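November 7, 2018. Stoner, right arm dropout, second entry

Fault came back today on the bed pickup routine. Right wrist quits reporting position for a moment, the controller holds the last value, and the arm keeps pushing toward it. Log gives a gap of 103 ms, then the jump. Boris Halilović had it down as a software timeout in September and raised the limit. I think that only hid it.

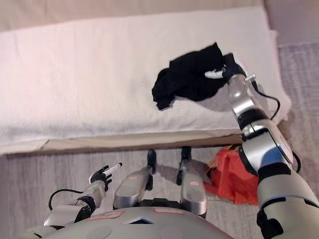
The force limit on the right side should have caught this and didn't. It reads from the same wrist board, so when the board goes quiet the limit goes quiet too. Su-chen wants a separate check on motor current at the shoulder, and I agree. For now the speed is turned down and one of us stays on the stop button. I also want to look at the wrist cable. It leaves the wrist and hangs in a loop beside the arm with slack in it, and the connector takes whatever pull there is. Svatopluk says the Grgić harness was never meant to hang free like that. Needs a clamp below the connector.

Went through the log with Su-chen. There are 47 dropouts in it, all on the right arm, and nearly all come with the forearm reaching out and the wrist turned in. Left arm is clean. That points at the cable or the connector and away from the timeout.
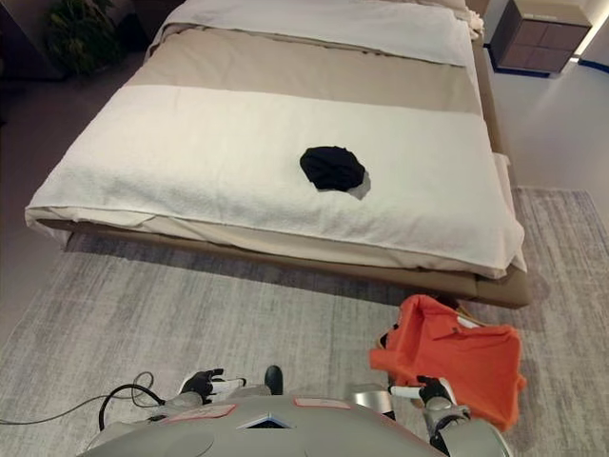 Swapping the wrist boards left to right is the next test. If the fault stays on the right, the board is fine and we order a new cable from Biltivex. If it moves to the left, Boris gets to say so. Connector is rated for up to 2,000 matings, and I doubt we are anywhere near that, but it has been pulled sideways plenty.

Stop button checked before we quit, both arms release. Timeout goes back to the old value tonight so the fault shows up where it should.
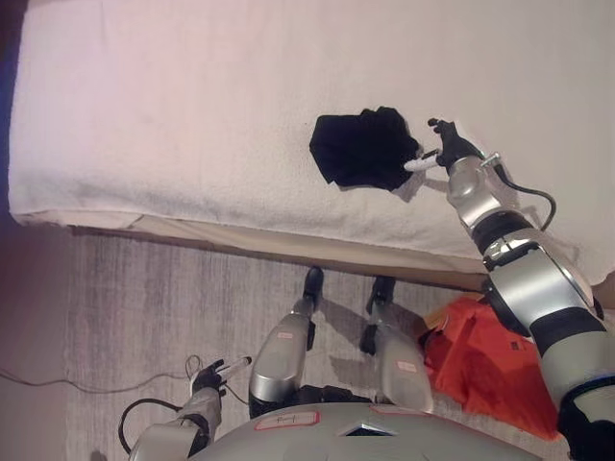
Right arm over the black cloth, cable looped out above the bedding.

To do: current check (Su-chen), clamp (Svatopluk), board swap (me). No full-speed runs until all three are done. Ticket 737 stays open.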